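Programs > Shared Workspaces > Progress Reports

Print this page | E-mail this page

Workroom Tables and Power: Progress Report to the Presetti Fund

Submitted by I-hsuan Lam, November 11, 2025

Period covered

This report covers the work done since the grant was paid in June. The grant was for refitting the tables in the shared workroom at Wakiditz, replacing worn work surfaces and bringing power to the tables so that people no longer run cords across the floor. Chia-jung Chang ran the day-to-day work and kept the log this report is drawn from.

Work completed

The room had 12 tables on the plan. As of this report, 10 have been cleaned, leveled and put back into use. The other two have legs that need welding and are in storage until the shop can take them. We do not expect the repair to change the budget.

We decided on pale work surfaces early on. The old ones were dark brown and people had complained for years that they lost screws and small parts on them. We tried a pale sheet on one table for a month, and the people who used that table asked to keep it. Wood tables that are still in good condition are keeping their own tops, with a pale sheet laid over the part where the work is done. This was cheaper than new tops and the sheets can be swapped when they get scratched.

The sheets do show every crumb and speck. Users are asked to wipe down before they leave and most of them do. We have added a brush and a cloth to the hook by the door.

Power

The original proposal called for outlets built into the tabletops. The quote came back too high, and cutting into the tables would have meant they could not be moved. We changed to small cube-shaped power strips that stand on the table, with the cable going back over the rear edge. Your office approved the change by e-mail.

The strips work well for the people who use them. They can be reached from a chair and they take up little space. The cable is the weak point. It is longer than we need on most tables, and the extra length ends up in loops behind the strip. Chia-jung has tested two kinds of clip for the back edge of the table. The first kind came off when the table was wiped. The second has held so far, and we plan to buy enough for the whole room.

Use of the room

Sign-in sheets show 323 visits since the room reopened. Weekday evenings are the busiest. Over 30 people have asked for a regular slot, and we have started a list. The bench group known as Stargate has moved its weekly meeting here from the upstairs hall.

Spending

Spending is within the grant. The surfaces cost less than planned and the power strips cost much less. Delivery cost more - we paid twice after the first load of sheets arrived bent and the supplier, Lam (no relation to me), would only refund the goods. We would like to put the remaining money toward cable clips and better lighting. The far side of the room is dim in the late afternoon and users have mentioned it more than once.

Still to do

Fit the cable clips on every table with a power strip.
Get the two stored tables welded and returned.
Get a quote for lights on the far side of the room.
Replace the two sheets that were scratched in the first month.

We will send the lighting quote as soon as we have it and would ask for a decision before anything is ordered.

Photos 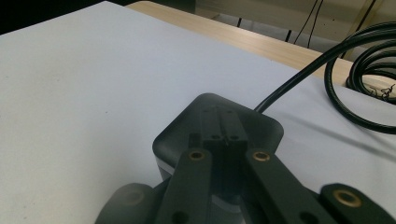
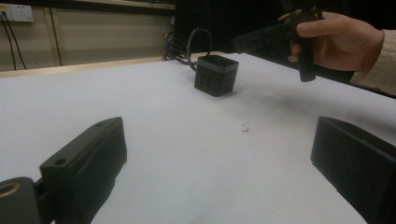
Work surfaces in the workroom. The power strip and its cable are in the second photo.

Print this page | E-mail this page
Shares: 3 | Comments: 0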